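Let the Club Sort Blocks

Every February the robotics club at Diltden has the same argument, and I have now sat through it as a parent, as a mentor and once as the person holding the sign-up sheet. Should the students build something for the regional contest, or should they spend the term on the arm?

The contest has a lot going for it. There is a bus and a crowd, and there are T-shirts. Last year's team raised $3683 and spent most of it on parts, entry fees and a hotel. They worked hard and I don't want to take that away from them. But I watched that team closely, and by the end 2 of them were programming and driving the machine while the rest painted panels and filled out forms.

The arm project is duller to look at. A student writes a program that finds a colored block on a board, picks it up and puts it next to another of the same color. Then the shapes get mixed in, and a star has to be treated differently from a cylinder. Parents who stop by at pickup time tend to watch for a minute and then ask when the real robot is coming out.

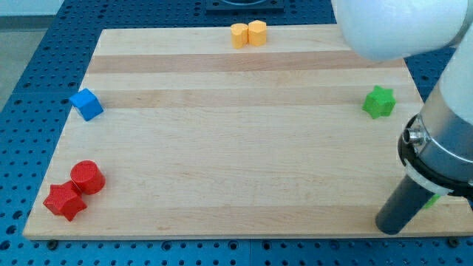 I think it is the better project, and I think the school should pay for it before it pays for the bus. The main reason is that everyone gets a turn. The club has 20 members. With the arm, each one writes code that has to run on the same table as everybody else's, and each one has to stand there when it misses.

It misses a lot. Nikola Janevski, who teaches the class that feeds into the club, makes the students log every attempt, and by the end of last term the log had 1137 lines in it. I read a good part of it. A cube slightly turned is a problem. Two blocks touching each other is a bigger one. The students wrote these things down in plain words and then went back and changed the program, sometimes five or six times for the same block. I have worked in a packaging plant for most of my adult life, and that log looks more like my job than anything I saw at the contest.

The other side says kids need excitement or they quit. Some do quit. We lost a few in the fall who wanted to build something with wheels, and I was sorry to see them go. Gallau, the next town over, runs both programs, and if we had their budget I would say do the same. We don't. We have one room, one teacher and a supply account that runs dry by spring.

There is also talk of buying a ready-made lesson package called Flonus, which comes with its own software and finished exercises. I would leave it alone. The students already have their own program. They named it Ren, it is messy, and they know where every bad line is.

The school board takes up the club budget at its next meeting, at 7 p.m. in the library. I plan to ask that the arm be funded first and the contest get whatever is left. Parents who disagree should come and say so, but I'd ask them to stop in after school first and stay longer than a minute.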